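How to Make Tomato Paste Taste Deeper in a Simple Stew

Many people put tomato paste in the pot together with the water and then wonder why the stew has a sour and flat taste. I did the same for many years. The method is easy to change, and you need only one pot and a wooden spoon.

First cut two onions and cook them in oil on medium heat until they are soft and a little yellow. Add the garlic after the onions, for one minute only. It burns quickly and then the whole pot is bitter.

Now push the onions to the side and put the paste directly on the hot bottom of the pot. Spread it thin with the spoon. Let it stay for half a minute, stir, and spread it again. Continue like this until the color goes from bright red to the color of brick and the oil becomes orange.
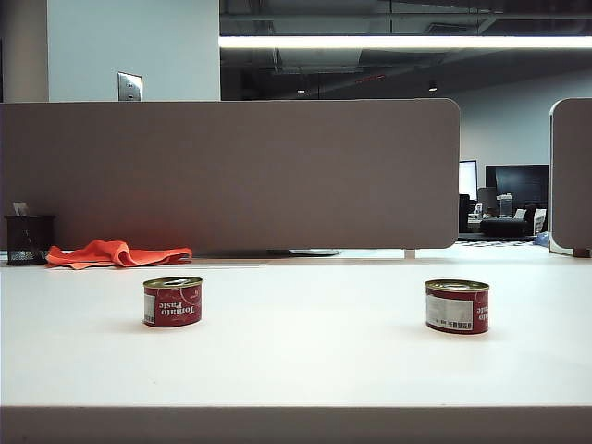

Small cans of tomato paste.

Pour in a little water and scrape the bottom well, all the brown parts must come loose. After this you can add beans, potatoes or meat and the rest of the water. Cook with the lid half open. Salt comes near the end, when the stew is already thick.

If some paste is left over, do not keep it in the opened can. Put it by spoonfuls on baking paper, freeze it, and move the pieces to a bag. They can go in the hot pot still frozen, but stand back a little, the oil will jump.

I make this most often in May, when the evenings in Bristdale are still cold. With rye bread it is enough for dinner.

Indrek Sakalauskas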